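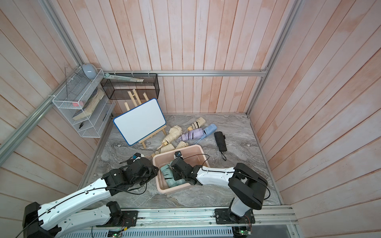

Good practice for two-armed robots used to come down to one line on a laminated card: keep your hands out while it moves. Sensible, sure, but it says nothing about the work, and the work is where the fun starts. Take something as plain as sorting folded umbrellas. Two arms share one pink basin, one gripper reaching down into it while the other hovers at the rim, and suddenly you need an answer to a very old question. Who goes first?

The people who write the rules at Braltside, a small test shop, have spent a good part of the past year on that question, and their handbook is a joy to read (I know how that sounds). It began as a few notes taped inside a cabinet door. The edition I was handed in December has 30 rules, each one short enough to read while you're pulling on your shoes.

Rule one is about the basin. Only one arm may be inside a shared container at a time, and the other has to wait outside until the first is clear. The shop calls it the Rácz rule, after the project where it was first written up, and new operators learn it before they learn where the coffee is.
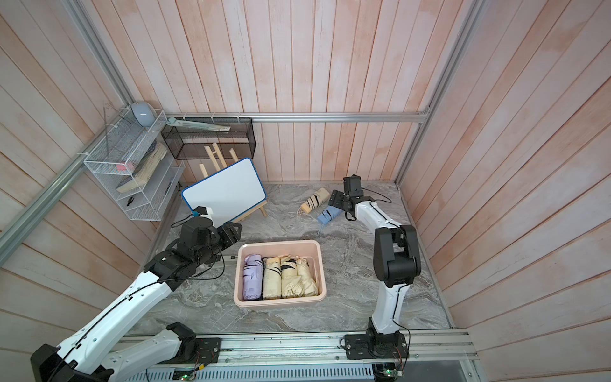
Folded umbrellas in and around the shared bin, with both arms clear of it.

Then come the rules about things that bend. A metal block is the same shape every time you pick it up. An umbrella has straps, loops and loose pleats, and any of them can snag. So the handbook asks for a slow first lift, a pause, and a look from the wrist camera before the arm swings sideways. The pause is set at 490 milliseconds. Operators grumbled about that at first, and I can see why, as it adds up over a long Friday!

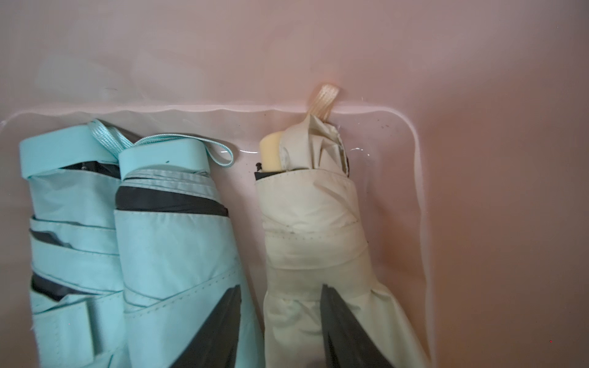
The camera check has its own page, and it's my favorite. It tells you to look for the wrist loop before you look at anything else, and to write down what you saw in plain words. "Loop over next handle" is a good note. "Bad grasp" is a poor one. The shop keeps these notes in a log called Mimow, and it held 651 of them when I visited. I read far more than I needed to and would happily have stayed for the rest.

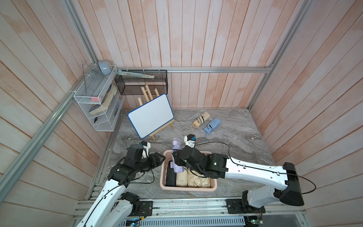
A lavender umbrella comes up out of the tray in the right arm's gripper.

A rule also has to earn its keep. Before anything new goes into the handbook it gets 200 trial lifts, and the results are posted where the whole shop can argue over them. Two rules were dropped that way last spring. One survived only after it was cut to a single sentence.

The handbook is now being tried at a second site, Stisevo, where the crew works mostly with bags and soft cases. They have already sent back a page of changes, most of them about zippers.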